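Come and help us work out why Helmy keeps stopping

We're a small team at Rovside, and we'd love to hear from people who cook at home and have a couple of hours to spare. In March our kitchen helper, Helmy, began freezing halfway through simple jobs at the worktop, and on two runs it closed its hand much harder than it had been told to. It was all in simulation, so no fingers were anywhere near it, but we won't let it into the Tulleo test kitchen until we understand the fault properly.
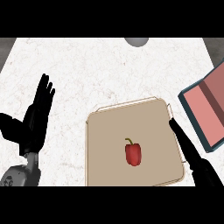 You'd sit with one of us, watch 27 short recorded runs and tell us, in your own words, the moment you'd have stepped back or reached for the stop button. No technical knowledge is needed (really, none!) and we'll keep you in tea and biscuits throughout. Sessions last about 2 hours and we pay £70, plus your bus or train fare.

You must be over 18 and comfortable looking at a screen for a while, with breaks whenever you like. To take part, please send us a few lines by August 6, 2025.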